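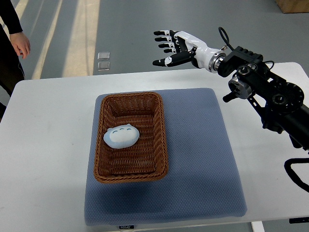 I have become a basket person! I didn't see it coming. For years I was firmly in the lidded-box camp, and my hall closet in Ganstead still has a tower of them with labels I wrote in a much more ambitious mood (one of them says MISC and another says MISC 2). Then I started putting things in baskets with no lids at all, out on top of the table where I can see them, and I've been moving stuff around the house ever since. The one I love most is the warm brown wicker one with the slanted sides, especially on top of the blue-gray cushion. Brown and blue-gray together, why did I wait so long? And that sleepy little blue and white face looking up from the bottom of it makes me smile every time I see it.

So, a few people wrote in after my February post about the entryway and asked how I pick a basket, and I promised I'd get to it. My taste runs to very plain ones. I like a rectangle better than a circle for anything that sits on a table or a shelf, mostly for the corners (round baskets waste the corners of a shelf and then I fill the gaps with junk mail). I like a rim I can grab with one hand. I like sides that lean outward, so I can get my fingers down in there and pull out the thing I want without dumping everything else on the floor.

Color matters more to me than I expected. I bought a bleached one first, from Clallau, and it was pretty, but on white furniture it just sort of vanished. The warmer browns hold their own. I brought home a nearly black one too and took it back the next day. Too much like a picnic in a vampire movie.

What goes underneath is my new obsession. Wicker can be scratchy, and I have a shelf with the marks to prove it. Felt pads on the bottom work for a while and then they peel off and stick to your sock. A square of fabric works better and looks a hundred times nicer, and if you have a thin cushion lying around, that's even easier! Leave a good wide edge showing on the sides. When I put my first basket on a cloth that was exactly the same size, it looked like the basket was wearing a diaper. 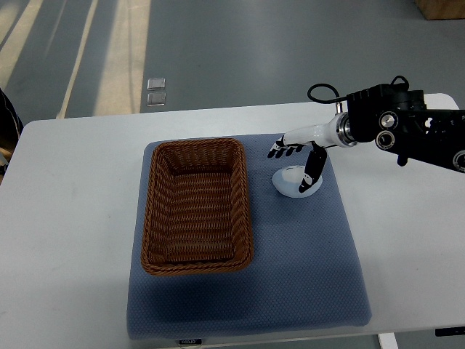 Emptying a basket all the way is the part I used to skip, and now I look forward to it. Once a week I take everything out, turn the basket upside down, give it a few good smacks over the sink and set it back in its place before I decide what gets to go in again. An empty basket is so handsome! You can see the rows of weaving going along the walls and the thick braided rim, and I always end up leaving it that way for longer than I planned. Meanwhile whatever sits next to it waits, like the smooth white thing at the right, and that gives me a minute to ask if it really belongs there or if I just dropped it in on my way past.

My test is pretty loose. If I'd pick it up and be glad, it stays. Small soft things nearly always pass. Batteries, receipts and the mystery key do not, and they go to the drawer by the phone charger, and I'll deal with the drawer some other month.

For cleaning, I go over the weave with a dry paintbrush, the cheap kind for trim. It gets between the strands much better than a cloth. If something sticky has happened, I use a barely damp rag and then leave the basket by an open window, away from the radiator. I tried the vacuum hose once and it pulled up a loose end that I had to glue. Clear glue, a clothespin overnight, and I can't find the spot anymore.

Oh, and size! I nearly always want to buy one bigger than I need. A big basket turns into a hamper within days in my house. With a small one there's room for a favorite thing or two with some space left around them, and the space is what makes it look like I meant it. I measured my shelf (40 inches wide, if you're wondering) and I was all set to line up baskets from end to end. I'm so glad I stopped. There's one, a little to the left, and a plant, and that's plenty.

If you're starting from nothing, check the secondhand stores before you order anything new. There's a shop called Cherkaoui two streets over from me that has them hanging from the ceiling on hooks, and I've never walked out of there with empty hands. Run a finger along the inside before you pay. If it snags, put it back, or keep it for onions.

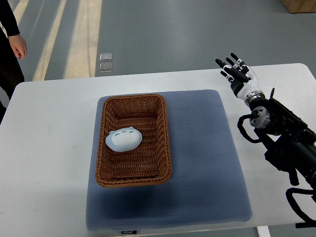 Antigoni Politis wrote to me that she keeps small plush toys in open baskets too, but she swaps them every couple of weeks, so one comes out and the others go up in the closet. Her daughter greets each one like a long-lost friend when it comes back down. I love this and I'm stealing it! She also puts a folded dish towel under hers and washes it with the regular laundry, which sounds so much easier than my cushion with the cover I can never get back on straight.

Next up is the bathroom shelf, where I want to try a tiny basket for hair ties. I've already got my eye on one with a rolled rim. If you've kept wicker in a steamy room and it survived, please leave me a comment and tell me how you did it.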